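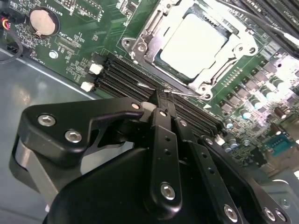

Gallery: good practice at the motherboard bench

Welcome to the bench pages! Rocío Becerra and the rest of us at Stedolside have spent a good part of the year writing down how we want robot work on computer boards to be done, and we promised the Fuvesstead group a page they could look at while reading the rules. The full text (version 6, agreed on 2018-05-06) is in the handbook. What follows is the short version, with the bits we get most excited about.

Fingers between the slots and the socket

The narrow fingertips are down by the memory slots, right next to the thin metal lever that runs to the bottom corner of the processor's retention frame. Rule 4 was written for exactly this spot. Any move within reach of a socket lever is done at the slow setting, and the arm stops completely before the fingers open or close. It sounds fussy, but it makes the work lovely to watch!

Name the parts from the board

Look for the white lettering beside the coin cell: BATTERY1. Further down, by a small black connector, there's XDP_CPU. We ask everyone to use the printed names in their notes, spelled as they are on the board, so that a note made at Stedolside reads the same in Fuvesstead. "The little black plug on the left" has been banned since January, and our notes are so much better for it.

Give cables a wide berth

The bundle with the red, yellow and black wires plugs in near the upper corner of the board. Rule 7: cables are marked as keep-out areas before the first move, with a margin on the side where they hang. If a cable has been shifted by hand, mark it again. Yes, even if it was only a nudge.

Leave the tall parts alone

Beyond the socket are rows of square black inductors and silver-topped capacitors, packed close together. The rule is to come in from the slot side wherever the job allows it, and never to rest a finger on a component to steady the arm (we were all guilty of this with our own hands, years before we had a gripper to blame).

Check the screws on the gripper

The silver hex socket screws on the black finger plate and links go on the start-of-shift list. Ccori, our checklist program, won't open a job until each one has been ticked off. We've logged 1773 starts this way and the check has become second nature. It takes almost 6 minutes, including the time to find the right key.

Want to join in?

Solness will host the next open bench session, and there's plenty of room for people who have never read a rule sheet in their lives. Bring questions, bring arguments about Rule 7, and send any corrections to Rocío before the next version is printed.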